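We use cookies to remember your basket and to see which pages get read. By staying on this site you agree to this. Accept | Settings

Horthorpe Bedroom Clear-Out Box, single wall

The Horthorpe is a plain brown cardboard box for the small stuff that collects in bedrooms: toys, bottles, jars, cards, chargers. It ships flat and takes under a minute to fold and tape. There is no printing on ours except a blank panel for a label.

Board: single wall, brown both sides
Load: up to 59 lb when taped top and bottom
Pack sizes: 10, 25 or 300
Stock code: HBC-90

Tape the bottom seam twice if you plan to fill the box with anything heavier than clothes. Water-activated tape holds best on this board. Regular packing tape is fine for a box that stays in the house. We sell both under the Stondine name, in rolls of 90 yards.

The box can be reused several times. Cut the tape with a blade when you open it and fold the flaps back. Pulling tape off by hand takes the top layer of paper with it, and the flap gets weaker each time. Once a panel creases near the middle, keep that box for light things only.

If you need something stronger for books or tools, look at the Dijkstra double wall box. It is the same size and stacks with this one.

Orders of 2000 or more ship on a pallet from our Flernberg warehouse. Please allow extra time in August, when a lot of people are moving.

Sorting a mixed box on the bed
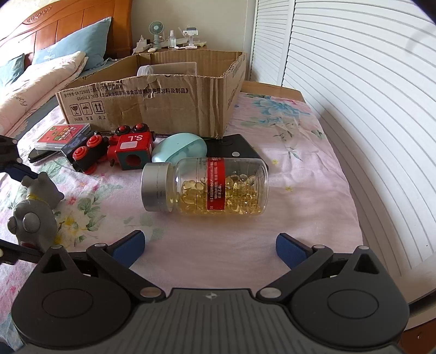
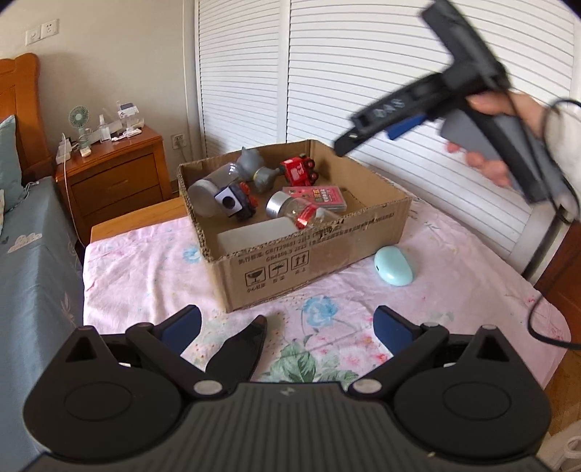
A mixed box packs better if you lay everything out first and group it by what can break. Put flat, heavy items on the bottom and fill the corners with soft ones. Jars and bottles should stand upright with the caps tight, and a sheet of paper around each one keeps them from knocking together. A jar lying on its side, like the one with the red label, is fine while you sort, but turn it up before you close the flaps. Toy trains can go in around the edges, wheels down. Keep capsules and other medicine out of any box a child will be unpacking, and write the room name on two sides.

Horthorpe Packing Supplies | Contact us | Returns | Page updated 25 Oct 2018 | Back to top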